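Share 22 - Comments 10

We use cookies to remember your settings. Accept / Manage

Living room floor check, ground level, Drurkgate house
Filled in by: Carolina Peixoto
Date: 2024-04-01
Form 1478

I write OK, FIX or LOOK AGAIN after each point and then my comment. Leopold Wallner asked for longer comments than last time, so I try.

1. Floor tiles, flat and whole
OK. I walked the full room in socks and did not feel any raised corner. The grout is thin but I did not find holes in it.

2. Cables on the walking way
FIX. The white cable goes over the open tiles to the power strip, and a person who comes from the table side will cross it. It is thin and does not show well on a cream floor. Please lead it along the wall with clips. If the cable is too short for this, tell me and I will order a longer one from Idus.

3. Power strip
FIX. It must not lie on the floor where it can be kicked or where mop water can reach it. The cords next to it are coiled, and for a cord with a heavy load I don't like this - open the coil before you use it.

4. Table
OK. I pushed it from two sides and it did not rock. The black legs go out at an angle, so mind your toes when you pass. 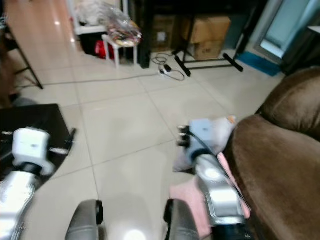
5. Boxes
LOOK AGAIN. Cardboard boxes are allowed for a short time only. The stack should be no higher than the hip, with the heavy box at the bottom. I did not open them, so I can't say what is the weight. They should go to the storage room before May.

6. Tripod stand
FIX. With the legs spread it takes more floor than one thinks. Fold it when it is not needed and put it against the wall.

7. Stool and shelf
LOOK AGAIN. The small white stool is for sitting or for reaching, please don't use it as a place for bags. The clear plastic bag with the colorful things can go on the white shelf if there is room. The red bag under the shelf is not in the way, but I would like the space there free for the vacuum cleaner.

8. Mat
LOOK AGAIN. It is flat, good. A mat on smooth tile can slide, so put the anti-slip net from Aigner under it. The net is sold in rolls of 200 cm, one roll is enough.

9. Sofa and textiles
OK with a comment. The pink fabric should be folded when the sofa is not in use, as it can hang down to where people step. Soft toys go back in their basket in the evening. No burns or open seams found on the brown cover.

Result: not passed yet. Points 2, 3 and 6 first, the others can wait for the next visit.

Comments (2 of 10 shown)

Leopold Wallner: Clips for the cable are in the Castutby drawer, the left one. Do you want me to put also the strip on the wall?

Carolina Peixoto: Yes please, at knee height, but not behind the sofa.

Get our checklists by email. Subscribe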